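無意識バイアス研修は、誰のためにやっているのか
講演用読み上げメモ(持ち時間30分、質疑は別)

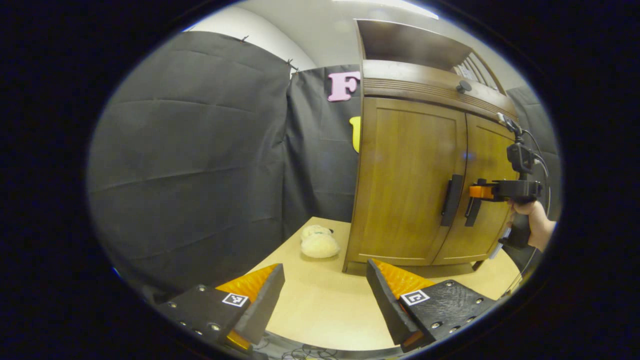 最初に断っておきます。今日は研修を売り込みに来たのではありません。どちらかというと、買う前にもう一度考えてほしいという話をします。主催の方には事前に了承をもらっています。たぶん。

(ここで会場を見る。笑いが出なくても先へ進む)

私は人事の仕事を14年やってきました。そのあいだに受けた無意識バイアス研修は、自分が企画したものも含めると、かなりの数になります。感想を言うと、受けた直後は毎回ちょっといい気分になります。自分は偏見に気づける人間だ、という気分です。で、翌週の評価会議では元に戻っている。私も戻っていました。

では、なぜ会社は研修を買うのか。私の見立てはわりと意地悪です。買いやすいからです。請求書が一枚で済む。受講率が出る。受講率は報告書に載せられる。昇進の基準を書き直す仕事には受講率のような数字がなく、書き直せば必ず誰かが怒ります。

前に勤めていたエルデン(Erden)という会社の話をします。社名を出すことは先方に許可をもらっています。

エルデンは管理職全員に半日の研修を受けさせました。受講率は立派なもので、社内報にも載りました。そのあと、当時の人事部長のグラシエラ・エチェベリアが、過去の昇進審査の記録を40件、会議室に積んで読み始めたんです。私も手伝いました。読んだのは推薦文です。評点のほうはひとまず脇に置きました。

(水を飲む)

読んでいくと、同じ言葉が繰り返し出てきます。「存在感がある」「任せられる」「まだ早い」。この「まだ早い」が曲者で、何がどうなったら早くなくなるのか、どこにも書いていない。書いていないので、本人に伝えようがない。翌年の推薦文にも、また「まだ早い」とあります。

誰に多く付いていたか。皆さんの想像どおりです。育児で時短勤務をした人、中途で入った人、それから会議の言語が母語でない人。ただ、ここは慎重に言いたいのですが、40件で統計の話はできません。グラシエラも、これを割合にして発表するのはやめようと言いました。私も賛成でした。数字にした途端に、その数字が正しいかどうかの議論になって、推薦文がひどいという話が消えるからです。

(ここで一拍。急がない)

推薦文を書いた管理職は、全員あの研修を修了していました。研修前の推薦文と研修後の推薦文を並べて、どちらがどちらか当ててみようとしましたが、私には区別がつきませんでした。

研修が悪いとまでは言いません。講師は話がうまかったし、資料もよくできていた。私が疑っているのは、半日座って話を聞いた人が、半年後の夕方五時、締め切り前に推薦文を書くときに何かを思い出す、という前提のほうです。私は思い出しません。早く帰りたいだけです。

次に、何をしたかです。ここは成功談として聞かないでください。

推薦文の書式を変えました。自由記述の大きな欄をなくして、質問を4つにしました。この一年で本人が決めたことは何か。その決定で誰の仕事が変わったか。次の等級で求められる仕事のうち、すでにやっているものはどれか。やっていないものがあるなら、その仕事を割り当てたことはあるか。

最後の質問がいちばん嫌われました。空欄で出してくる人が続出した。営業のヘイミッシュ・ドネリーなどは、欄のなかに「これは部下の評価なのか、私の評価なのか」と書いてきました。グラシエラの返事は「両方です」の一言でした。彼はしばらく口をきいてくれなかったそうです。

(笑いが起きたら待つ)

それで昇進の顔ぶれは変わったのか。これはよく聞かれます。少し変わりました。でも同じ時期に組織改編があって、席の数そのものが増えています。書式のおかげなのか、席が増えたせいなのか、私には切り分けられません。切り分けられると言う人がいたら、どうやったのか聞いてみてください。私も知りたいです。

はっきり言えるのは、本人への説明が変わったことだけです。「まだ早い」と言われていた人が、「この仕事を割り当てていなかった」と言われるようになった。腹は立ちますよ、そのほうが。実際、ソレダード・メディナという設計の人は、それを聞いて本気で怒りました。三年待ったのは何だったのか、と。もっともな怒りだと思います。会社は怒られる準備をしていませんでした。面談の担当者にはせめてその準備をさせておくべきで、これは私の手落ちです。

ここから反論を二つ扱います。時間が押していたら一つ目だけにする。

一つ目。研修は土台づくりで、制度を変える前に共通の言葉が要る、という意見です。半分は認めます。ユーラン・チウという、いまはエクム(Ekum)で採用をやっている元同僚が、この点では私とずっと意見が違います。彼女に言わせると、研修がなければ、書式を変える会議で何の話をしているのか誰にも通じなかったはずだ、と。そうかもしれない。ただ、エルデンでは研修から書式の変更まで二年空いています。二年も乾かさないと上に建てられない土台なら、私は工法を疑います。

二つ目。測れないものを疑ってばかりいたら何もできない、という意見です。これには弱い。私が勧めている書式だって、効いたと証明できていないのですから。違いがあるとすれば、書式は残るということです。出来の悪い書式なら、どこが悪いか指さして直せる。研修の記憶は指させません。そのくらいの理由で私は書式を推しています。もっと強い理由があればよかったのですが。

(時計を見る。残り五分を切っていたら次の段落は飛ばす)

採用の話を少しだけ。履歴書から名前と写真を消す、いわゆる匿名選考についても聞かれます。やって損はないと思います。ですが、書類で名前を消して、最終面接で「うちの雰囲気に合うか」を聞いている会社を、私はいくつも見てきました。入口で目隠しをして、出口で外している。やるなら、最終面接で「合う」という言葉を使った人に、何と何が合うのかを書かせてください。それだけで会議が長くなります。長くなったぶんは、いままで省いていた時間です。

最後に、皆さんが会社に戻ってからできることを一つ。直近の昇進で見送りになった人の推薦文を、誰のものでもいいので一通読んでください。権限がない方は、権限のある人に読んでもらってください。そして、その文章だけを頼りに、本人に来年何をすればいいか説明できるか試してください。説明できなかったら、今年度の研修の見積もりはいったん机に置いて、先に書式の話をしてもらえるとうれしいです。

質問を受けます。研修会社の方もいらっしゃると思うので、遠慮なくどうぞ。

(質疑用の控え)
・費用を聞かれたら。書式の改訂に外部費用はかかっていない。管理職の時間はかなりかかった。そこを無料と言わないこと。
・法的なリスクを聞かれたら。推薦文が具体的になると、開示を求められたときに不利だと心配する人がいる。私は曖昧な文章のほうが怖いと思うが、法務の専門ではないので断定しない。
・小さい会社でもできるかと聞かれたら。審査の件数が少ないなら全部読める。むしろやりやすいはず。
・グラシエラの現在の所属は、聞かれても答えない。本人の希望。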